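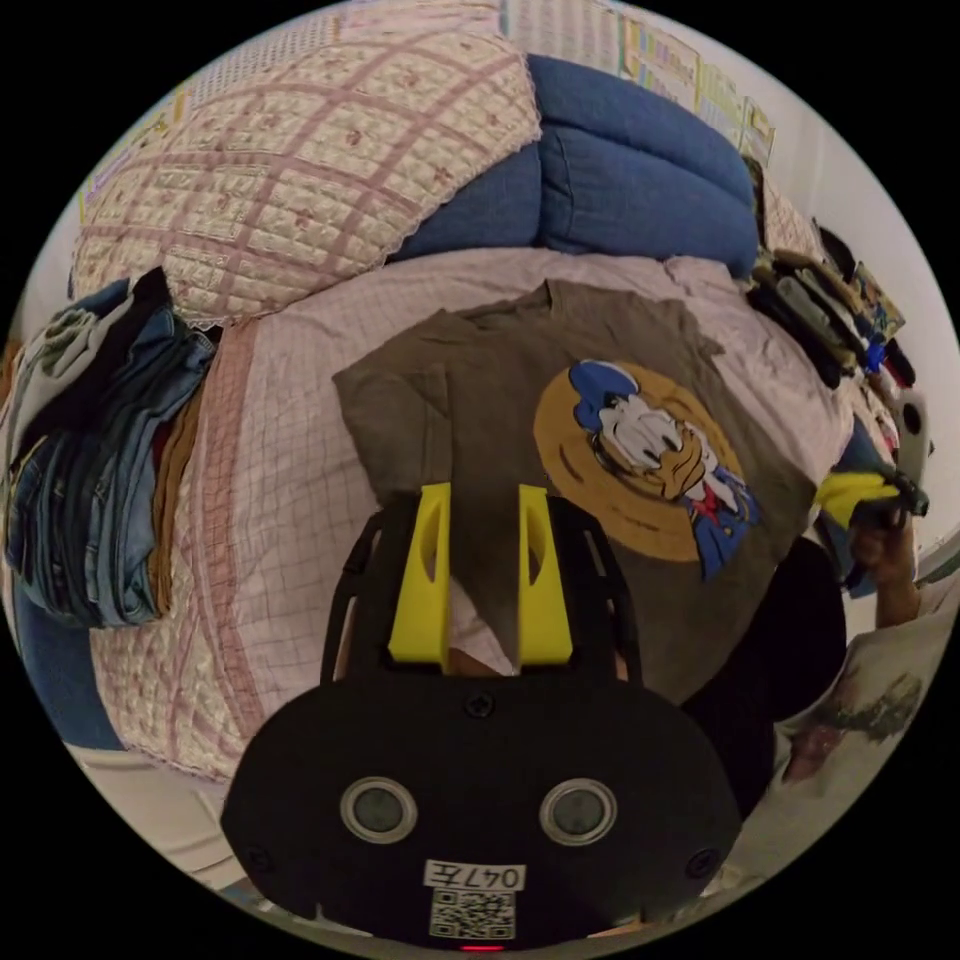
Špela Begović told our group at the outset that a cold wash cleans an ordinary T-shirt as well as a warm one does, and that anyone still washing at 40 degrees is paying for a habit. She may be right. Our report set out to check the claim against what people in our building do, and we came away less sure than she is.

Home Overview Method Results Discussion References Back to top

Overview

Laundry advice is full of confident numbers. The leaflet from Kulska, the firm that runs the machines in our residence, says a cold cycle is "kinder to colours" and gives no source. The detergent we used, Pluvus, makes much the same promise on the bottle. We wanted to know whether either statement would survive a modest test by students with no lab and a budget that ran out in October.

Method

We bought plain cotton shirts from the same bin at Ong and cut them into 6 swatches per wash. Each swatch was marked with soy sauce, cooking oil or garden soil, then left overnight. Half went through the cold cycle and half through the warm one, with 500 grams of towels added to make up the load. Three of us scored each swatch by eye on a grey scale we printed ourselves. The printer was low on toner, so the darker steps on the scale are closer together than they should be.

Results

Soy sauce came out on both cycles. Soil was nearly as good, and the scorers disagreed about it more than the cycles did. Oil was the exception – every cold swatch kept a visible mark, and most of the warm ones did not.

We also posted a survey on the Trolidier board. It had 400 views and far fewer replies, mostly from people who already had strong feelings about laundry. We don't think the replies can be used for anything and have left them in the appendix.

Discussion

"As well as" depends on the stain. For a shirt worn once to a lecture, cold is probably fine, but we did not test sweat, which is what most shirts in this building have on them. Nor did we test fading. That would have needed dozens of washes, and the Kulska leaflet's line about colours therefore remains an advertisement as far as we are concerned.

The machines themselves are a further problem. The panel says "cold" without giving a temperature, and tap water on a Sunday afternoon in summer may be a good deal warmer than it is in July.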